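Handheld grippers: finger pads let go of cloth halfway through a fold
Posted in Home Builds > Grippers and End Effectors

flonditz_fan
Member, Vanport
April 21, 2019

I have a pair of handheld grippers, black body, yellow finger pads, two lenses on the front of each. The idea is that I fold laundry with them for long enough to collect useful recordings, and then an arm on my workbench learns to fold laundry, and then I never fold laundry again. So far I have folded more laundry than in the rest of my adult life put together.

Towels are fine. Socks are fine, in the sense that a sock has nowhere to go. T-shirts are the trouble. I pinch the side, start to carry it over toward the middle, and somewhere past halfway the cloth slides out from between the pads. The thicker shirts do it less. Old thin cotton does it nearly every time, and old thin cotton is what I own.

Things I have tried: squeezing harder (my hand hurts, the shirt still leaves), cleaning the pads with dish soap, and a strip of rubber shelf liner on each pad, which held beautifully and then would not let go of the shirt at all. I ended up shaking the gripper over the bed like a man with tape stuck to his thumb.
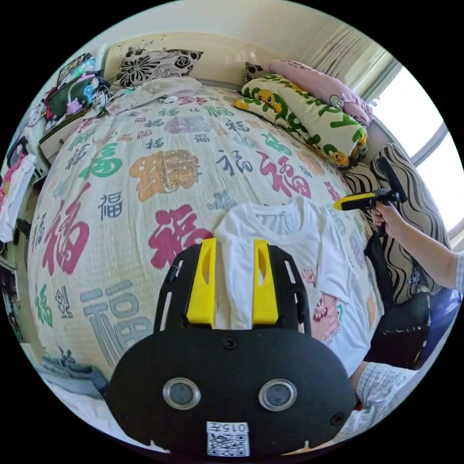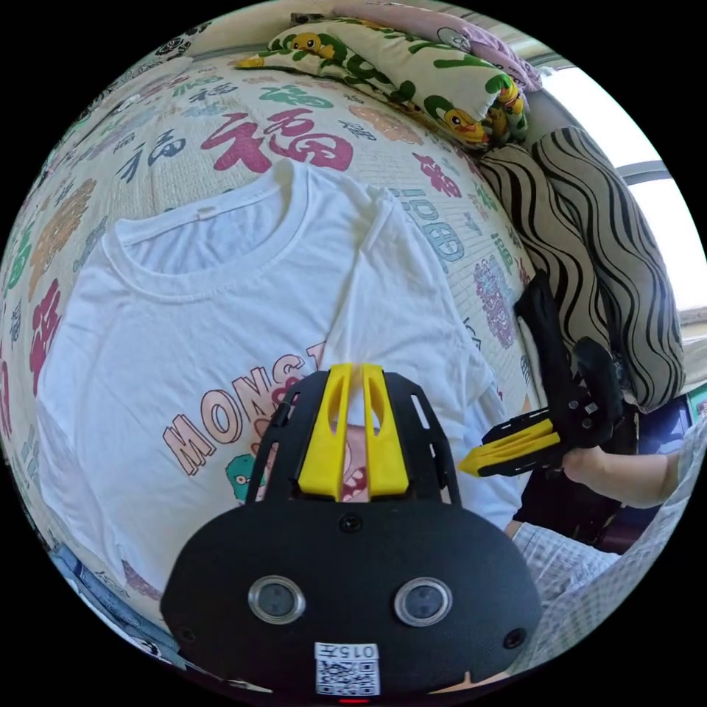
The pads are printed in the soft yellow filament from Heitmann, same settings as the rest of the fingers. I'd like to keep the shape the same if I can, because the arm's fingers are a copy of these and I would have to reprint that set too. The full set takes me a weekend. Is this a pad problem, a spring problem, or a me problem?

Also, does it matter that I'm working on a bed? I have a kitchen table, but it has the printer on it.

Didier Lecomte
Regular

Mostly a pad problem, with a little bit of you in it.

Smooth printed pads are bad on thin cotton. The surface looks grippy because it feels grippy to a finger, but your finger is warm and slightly damp and the pad is neither. Try sanding the inside face with coarse paper, straight across, so the scratches run at right angles to the way the cloth wants to leave. Go easy. You want it dull and scratchy, and you don't want to change the thickness. That costs you ten minutes and no reprinting.

If that isn't enough, use a thin wipe of silicone on the upper part of each pad only, and let it cure overnight before you judge it. Shelf liner is too sticky and too thick. I made the same mistake on the first pair I built at the Cimasgate workshop, and I still have a dish towel with a piece of it attached.

Now the part that's you. Look at how much cloth you're taking. If you pinch a narrow bit of a single layer and then drag the whole side of the shirt by it, the weight and the rubbing of everything behind it are on that one little strip. Take a bigger bite, and lift before you carry. Most people slide the shirt over because that's what hands do, and hands get away with it.

The bed is a mixed blessing. You can push the tips down into a soft surface and scoop the cloth up, which you can't do on a table. But the bottom layer also clings to the bedding when you pull. Pick one and stay with it for the whole set of recordings. If the arm is going to work on a bench, then I'm sorry about your printer.

gate51
New member

just buy thicker shirts

Didier Royer
Member

Agree with the other Didier on sanding, which doesn't happen often.

One more thing to check is whether your pads meet flat. Close the gripper on a strip of printer paper and pull the paper slowly from the top, then from the bottom. If it slips out easily at the tips and holds lower down, your fingers are spreading under load and only the lower part is doing any work. Mine did that. Squeezing harder made it worse, because the finger frames flexed and the tips opened up. I put a slip of card behind the upper half of each pad, tightened everything back up, and the tips closed properly. Ugly, but the outside shape stayed the same.

Do this before you sand, or you'll be scratching up a part of the pad that never touches anything.

And throw out the shelf liner recordings, unless you want an arm that shakes.

flonditz_fan
Member, Vanport

Paper test done. Pulls straight out at the tips on the left gripper, holds on the right. Cutting up a cereal box now. Will sand tomorrow and report back once I've been through the thin shirts again. The printer is staying on the table.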